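Gokau掲示板 > 手しごと・練習室 > 縫合練習の雑談
返信 11件 シェア 30

【糸】三針目のあと、毎回糸がもたつく人いますか

結び目三つまではわりと機嫌よく進むのに、四つ目に入るところで急に手が遅くなります。糸の長さなのか、輪の作り方なのか、自分では判断がつかなくなってきたので、みなさんの意見をください。

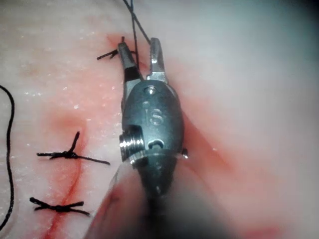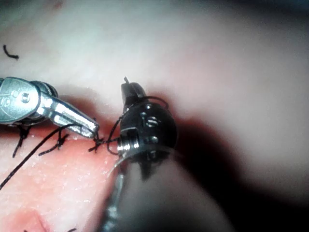
黒糸、結び目三つ。二枚目は糸の輪と針が見えるほうです。

投稿者:ぬいぬい初段 2018年1月16日(火)

練習は去年の春からで、もうすぐ一年になります。糸はBrikierの黒、パッドはTukskaの柔らかいほうを使ってます。硬いほうも持ってるんですが、あっちは針を通すときの感触がどうも好きになれなくて(個人の感想です!)。

で、困っているのは輪を作るところ。巻いて、端をつかんで、引く。文字にするとそれだけなのに、つかみに行く途中で輪がゆるんで先から逃げていくんですよね。逃げると巻き直し、巻き直すと糸に癖がついてまた逃げる。一晩で30回くらいやって、まともに決まったのは前半ばっかりでした。

聞きたいのは二つで、糸は最初どのくらいの長さに切ってますか、というのと、針は結んでる間どこに置いてますか、というのです。

――――
2:もめん豆腐
糸、長すぎじゃないですか? 一枚目、まっすぐ上に伸びて写ってるとこから先がどれだけあるのか分かんないけど、私は長く残すと必ず絡みます。短くしてから別人になりました(笑)

3:ぬいぬい初段
>>2
長めに取ってます。もったいなくて一本でたくさん縫おうとしちゃう。そこか〜

4:夜なべ
短いほうがいいっていうのは半分だけ賛成。短すぎると今度は巻く余裕がなくなって、端をつかむのに無理な角度になるよ。初心者ほど少し余らせたほうがいいと思う。絡むのは長さより、引く方向が毎回違うせいじゃないかな。

5:もめん豆腐
>>4
えー、でも余らせた結果が「輪が逃げる」なのでは。長い側を引き回してる間に輪が動くんだと思うんですけど。

6:夜なべ
>>5
輪が逃げるのは、巻いたあとに先を大きく動かすから。端を先に近くへ寄せておいて、それから巻く。そうすれば動く距離が短くて済む。糸の長さは関係ない、とまでは言わないけど、順番のほうが先。

7:かえる色
横からすみません、結び目の話していいですか。私は二枚目の針の弧がきれいでつい見ちゃうんですが、針って結ぶときにその辺に寝かせておく派と、脇にちゃんとどけておく派がいますよね。自分は完全にどける派です。前に寝かせておいたら輪に引っかけて、せっかくの一目を台無しにしたことがあって……。パッドに一回刺して留めておくと安心ですよ。

8:ぬいぬい初段
>>7
刺して留める、やったことなかったです! パッドが傷みませんか? Tukskaのは端っこからぽろぽろ崩れてくるので、なるべく穴を増やしたくない気持ちがありまして。

9:かえる色
>>8
端の、どうせ使わないところに刺せば大丈夫です。うちのは同じ場所に刺しすぎてそこだけ蜂の巣みたいになってますけど、真ん中はまだ元気。あと崩れてきたら裏返す。裏もけっこう使えますよ。

10:みそ汁三杯
パッドの話になったので便乗。Waakaの通販で端切れパッドが一枚200円で出てるの知ってます? 形はばらばらだし、切れ込みも自分で入れないといけないんだけど、結びだけ練習するなら十分。送料が500円かかるのでまとめ買い推奨です。私は去年の暮れに思いつきで「除夜の鐘結び」と称して108個結びました。終わったのは年が明けてからです。後半は糸がささくれてきて、たぶん半分は見られたものじゃなかった。
でもおかげで、力を入れるタイミングだけは体に入った気がします。最初の一回はふわっと、二回目で締める。最初から締めると縁が盛り上がってしわになるんですよね。

11:夜なべ
>>10
108はえらい。ただ、数をやればいいって話になるとちょっと待ってほしい。疲れてから結んだやつは悪い癖のほうが残るから、自分は十個で一回やめてお茶飲んでる。スレ主さんの「まともなのは前半ばっかり」って、単純に疲れなのかもよ。

12:みそ汁三杯
>>11
いや、疲れたときにどう崩れるかを知っておくのも練習だと思ってる。ここは意見が合わなそうなのでお茶だけいただきます。私は結び目の間隔が詰まってくるのが疲れのサインです。

13:ぬいぬい初段
みなさんありがとうございます。さっそく今夜、短め(当社比)に切って、端を寄せてから巻く順番でやってみました。五つ目まで詰まらずに行けました!! ただ六つ目でまた輪が逃げたので、そこでやめてお茶にしました。
針はまだ寝かせたままです。どける癖をつけるのは次の課題ということで……。あと端切れパッド、かごに入れたら止まらなくなりそうで怖いです。糸の替えも一緒に見てきます。Brikierの黒、よその店だと在庫が三月まで入らないらしくて。

14:もめん豆腐
>>13
ほら短くして正解だったじゃないですか

15:夜なべ
>>14
順番を変えたのが効いたんだと思いますけどね。スレ主さん、次は長さを元に戻して、順番だけ変えてやってみてくれません? どっちが効いたのか知りたい。

16:ぬいぬい初段
>>15
了解です、週末にやります。長いのと短いの、両方十個ずつ結んで、輪が逃げた回数を書きに来ますね。

このスレッドをシェア 30 コメントを書く
お問い合わせ | 利用規約 | © Gokau掲示板 | ページの先頭へ戻る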